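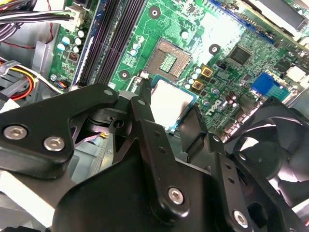
A reader wrote in to say that my last post on donor thank-you letters was fine as far as it went, but that her organization sends a perfectly good letter and people still don't give a second time. She wanted to know what happens in the eleven months after the letter. Her guess was nothing, and she asked whether nothing was the problem.

I think it is, for a lot of small nonprofits. I have been writing fundraising copy long enough to have seen plenty of calendars, and the usual one has a spring appeal, a fall appeal, a year-end appeal and a gala. Between those there may be a newsletter, and the newsletter often has a donation form on the back. If you gave for the first time in December, the next four things you hear are four requests.

So this post is about the mail that doesn't ask for anything.

I'll start with one I received. I give a small amount each year to Clelach, a land trust that keeps up a stretch of creek and the trail beside it. In March they sent a postcard. It said the lower footbridge would be closed until the end of April, that there was a detour by the old mill road, and that the detour was muddy. There was a phone number at the bottom for questions. No reply envelope, no web address for gifts.

I kept that postcard on my refrigerator until May. I don't live close enough to use the footbridge. But somebody had decided I was a person who ought to know that it was closed, and I liked being treated as that person. When their fall appeal arrived I gave more than I had the year before, and I can trace that straight back to the postcard.

Now a different one. Niltholm is an arts organization, and I bought two concert tickets from them once and added a donation at checkout. Since then I have received something from them most weeks. The subject lines are cheerful and the photos are good. Last month one was called "A quick update just for you." I opened it. The first sentence was about their matching challenge. The second sentence was about the deadline for the matching challenge. There was no update, and I don't believe it was just for me.

I don't open them anymore. I still go to the concerts.

The reader asked me for something practical, so I'll describe a small project I worked on, with the organization's permission. Esposito House runs an after-school reading program in two church basements. They had 1256 people on their mailing list, of whom a much smaller group had given in the past two years. The director does the fundraising, along with the payroll and the snack orders. There was no budget for a new software system and no time to learn one.

We looked at first-time donors only. There were 71 of them from the previous year-end drive. We agreed that each of those people would get 3 pieces of mail before the next appeal, and that none of the 3 would ask for money, directly or sideways. Sideways is the hard part, and I'll come back to it.

The first piece went out in February. It was a single page saying what had been bought with the year-end money: bookshelves for the second site, a set of chapter books, and a repair to a heater. The heater got the longest paragraph. I would normally have cut that, but the director wrote it herself and it was the best thing on the page. She described calling the repair company twice and the children reading in their coats. I left it alone.

The second piece was a phone call, which I am counting as mail. The director and one of her board members split the list and called everyone over two weeks in April. They mostly got voicemail. The script was four sentences long: who I am, I'm calling to say thank you, the program is running through the first week of June, you don't need to call back. Six people called back anyway. One wanted to know if they took used books. (They do, if the covers are on.)

The third piece was a note in August with the dates for the fall session and an invitation to stop by during the first week. It had the address, the hours, and where to park. I had pushed for more than this. I wanted a story about a child, a quotation, a photograph. The director said she didn't have permission for the photographs and that the dates were the news. She was right, and the note was better short.

The fall appeal went out in October. More of the first-time donors gave again than had in the year before. I am not going to publish the percentage. It's a small list, the economy was different, and the appeal letter was also better than the old one, so I can't tell you how much of the change came from the three contacts. I can say that several of the gifts came with notes, and two of the notes mentioned the heater.

Back to the sideways ask. When I review a draft that is supposed to contain no request, I usually find one. These are the places it hides.

It hides in the P.S. Writers trained on appeals put a P.S. on everything, and the P.S. wants something. If there's no request in the letter, you probably don't need one.

It hides in the reply envelope. People say they include it "as a convenience." The donor sees the envelope before reading a word and files the whole package under requests.

It hides in the email footer, where the big orange button lives. Most mailing tools put it there by default. We use Stotis at my office, and I had to make a second template without the button and give it a name so plain that I would remember to pick it. I still forgot once. Check the footer on your test send.

It hides in phrases such as "with your continued support" and "there is still so much to do." I have written both of those many times. They are requests wearing a sweater.

And it hides in the timing. A warm, newsy letter that lands five days before the appeal is part of the appeal, and donors know it. Leave a gap. I like at least 6 weeks, although I have no study to point to. It's the distance at which I personally stop feeling set up.

The objection I hear most is cost. Printing and postage for a letter that brings in no money looks bad in a report to the board, and I have sat in the meeting where it gets cut. My suggestion is to put it on the same budget line as the appeal, because it's doing the same job on a slower schedule. If that won't pass, make phone calls. If you can't make phone calls, send a plain email with no banner from a real person's address, and make sure that person reads the replies.

The other objection is that there isn't any news. I have a hard time with this one. Every place I've worked with has had a bridge out or a heater down, or had just hired someone, or was moving the Tuesday group to a different room. Staff don't think of it as news because they lived through it and are tired of it. Your donors haven't heard about it. They would probably like to.

To the reader who wrote: pick your first-time donors from last year-end and leave everybody else alone for now. Write down one thing that broke and got fixed. Send it in February without an envelope. If you try it, let me know what comes back, including if nothing does.

Next month I plan to write about receipts, and in particular about the ones that arrive with the wrong name on them. I have a folder of these. If you have a good one, block out the personal details and send it along.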